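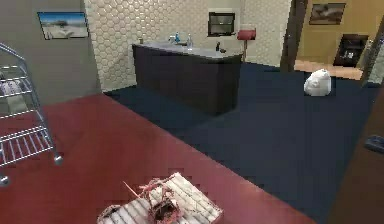
Reltcombe Puts Off Parking Meter Vote, Again

May 5, 2020

Reltcombe's three parking meters will stay broken at least until January, after the town council voted 5 to 3 to put off a decision on replacing them.

The meters on Amadi Street stopped taking coins in the winter. Drivers have parked there free ever since, and complaints have been slow to arrive.

Council member Oda Eide, who has now moved to replace the meters at two meetings in a row, said the town was giving away its best curb. "We have a parking budget with no parking money in it," she said. "I would call that a hobby."

The bid under review, from Ivora, would swap the old meters for a single pay station and bind the town to a service contract running to 2044. Several members balked at the end date. One asked whether there would still be cars.

A cheaper offer from Peto was thrown out after it arrived addressed to the wrong town.

Until the matter comes back, the two-hour limit remains in force. The town's parking officer retired last fall and the job has not been filled.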